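Home | About | Sites | Progress Reports | Contact

Folding Assist at the Judunstead Laundry
Progress report to the Enholm Work Fund, second period
Posted Feb 15, 2023

Sorry this is short in places, we are in the middle of the linen contract changeover and I'm writing between shifts. Full spreadsheet went to the fund office separately. This is the plain version for the page.

Where we are

Garment side of the project is on track. Flatwork side is behind. Money is fine, see below.

Reminder for anybody new to this: the laundry does residents' own clothes for the care homes, plus sheets and towels for two guest houses. Sheets and towels already go through a feeder and folder (the Dagdag line, installed before the grant). Clothes are still all hand folded. Sweaters, nightgowns, cardigans, every size and every fabric. That is the job the grant is for. Plan is a folding station that takes the simple pieces, with a person next to it taking the rest.

The station learns from people folding with hand-held grippers, same kind of two-finger grip the station will have. So most of this period went to folding. A lot of folding. Staff did it on paid time, on the tables at work and on beds at home for those who asked to, since clothes get put away in bedrooms and a bed isn't flat like our tables are.

Done this period

- Folding sessions: 2043 logged, target was 2000.
- Knitwear added in the second half. Was not in the original plan, floor staff pushed for it.
- Safety walk-through of the station area, passed with two fixes (guard on the left side, stop button moved lower).
- Bistier software installed on the sorting bench PC. Works. Slow to start in the mornings.
- New job sheet for the folding tables agreed with the staff group, copy attached to the fund's version.

Knitwear

This is the part I'd flag. We had planned on T-shirts and pillowcases first and leaving knits for later, maybe never. The folders told us flat out that was backwards. T-shirts take them no time at all. What hurts at the end of a shift is heavy knits, the reaching over and the smoothing down. If the machine only does the easy stuff then they end up with a full day of the hard stuff and no breaks in between. Fair point and we should of seen it at the proposal stage.

So we moved knits up. It cost us. Sleeves are the trouble, a sleeve has to be laid across and stay there while the body gets folded, and thick ones slide back. With two fingers you can't smooth anything, only pinch and drag. People worked out their own ways. Some take the cuff, some take it nearer the shoulder. We let everyone do it how they like and wrote down which.
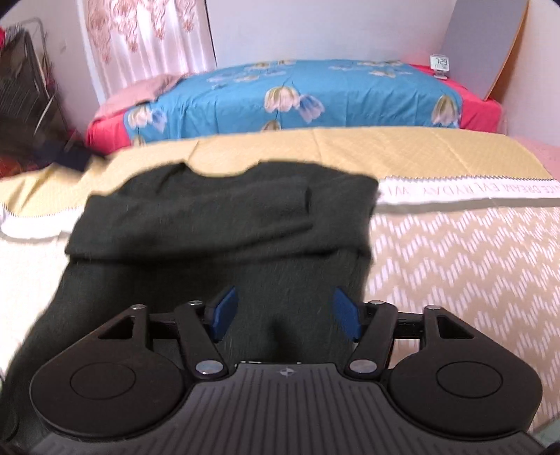 Gripper over a dark green knit, partly folded, one sleeve laid across.

Dark colors gave us extra work too. On a dark knit the edge of the sleeve gets lost against the body and whoever checks the sessions has to go back over it. Checking time for dark knits is now its own line in the timesheet.

What it changes for the people

The fund asked for more on this so here goes.

Hours: no cuts this period and none planned through the end of the grant. That's in writing with the staff group. After that I can't promise for the owners and I won't pretend to here.

Jobs: 3 of the folding staff are now trained as station leads. They get the higher rate while they're doing it. Training covered clearing a jam, stopping the station, and deciding what goes to the machine and what doesn't. That last one is the real skill. They know from handling a piece if it's going to behave.

Pace: biggest worry on the floor, came up in every meeting. If the station sets the speed, the person beside it ends up chasing it. We agreed the station waits for the person. It will not feed until the tray is cleared. The supplier didn't love this, it makes their throughput number look worse, but it's in the spec now.

Hands and wrists: the gripper sessions were harder on the hands than expected. Squeezing the same way over and over. After the first couple weeks we cut session length and put in swaps with the sorting bench. Complaints went down. We should have started with short sessions, lesson for anyone else doing this.

Home sessions: voluntary, paid at the normal rate plus a small flat amount for set-up. Each person signs off before anything from their home gets used, and can pull it later. A few decided not to take part and thats fine, no effect on their shifts.

Not done

Flatwork link. The idea was to get the Dagdag line and the new station sharing one bin system. Bins don't match heights. New bin frames ordered, supplier has moved the date on us twice. Until then somebody lifts across by hand, and that is exactly the kind of lifting we said we'd get rid of. Not happy with it. Interim fix is a tilt cart borrowed from the sheet side.

Also not done: the survey of care home staff on how clothes arrive. Drafted, not sent.

Money

Under on equipment, over on staff time. The overspend is nearly all knitwear and checking. We're asking to move the leftover equipment money across to staff time, form is with the fund office. No new money requested.

Next period

Station goes live on T-shirts and light knits, one shift only, station lead present the whole time. Heavy knits stay with people until the leads say otherwise. Bin frames in, if they come. Survey out. Visit from the fund in May, please send the names for the gate list early this time as the front desk needs them.

Questions to the laundry office, not the shop floor phone please, they can't hear it over the dryers.

Comments (4)

foldedcorners
Good to see the bit about the easy stuff. Our place got a towel folder and they gave us all the fitted sheets. Ask me how my shoulders are.

Reader from the sheet side
Can we get the tilt cart back before the frames come? We do use it.

Laundry office
Yes, will sort a swap. Come by the office.

m_on_lates
Are the lead spots going to be open to the late shift or only days? Didn't see it in the job sheet.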